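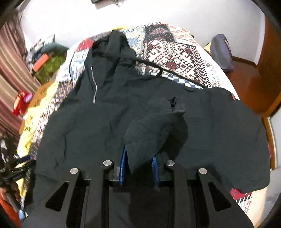 4. Folding garments on a soft surface

The Hatirix garment routine handles T-shirts, pillowcases and hand towels without help. Hooded jackets are supported as a trial feature only, and a person must finish the fold. Read section 3 before you begin.

4.1 Spread the jacket on the bed with the hood towards the head end. Patterned bedspreads may stay in place.

4.2 Tuck in any drawstring or loose strap. A cord that crosses the zip is often read as a garment edge.

4.3 Select Outer Garment, then Sleeve First. The fingers close on one sleeve end and lift it clear of the body of the jacket.

CAUTION: Keep hands away from the linkage while the fingers are closing.

4.4 Wait for the grip check. If the blue pads hold more than one layer, press Release and repeat step 4.3. 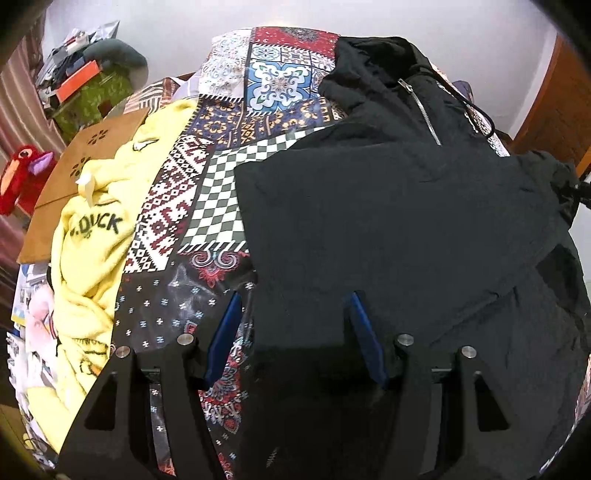
4.5 Deal with one garment at a time. Where a second item lies on the same bed, draw a work area around the first on the tablet before pressing Start. Without a work area the routine may take hold of both.

NOTE: In the February trials at Drodcombe, 534 of 2,704 jacket folds were completed without a person stepping in. Dark fabric with deep creases gave the most failures.

4.6 After 10 failed grips the routine stops and shows code 112. Fold the jacket by hand and clear the code.

Section revised 25 August 2022, E. Sundqvist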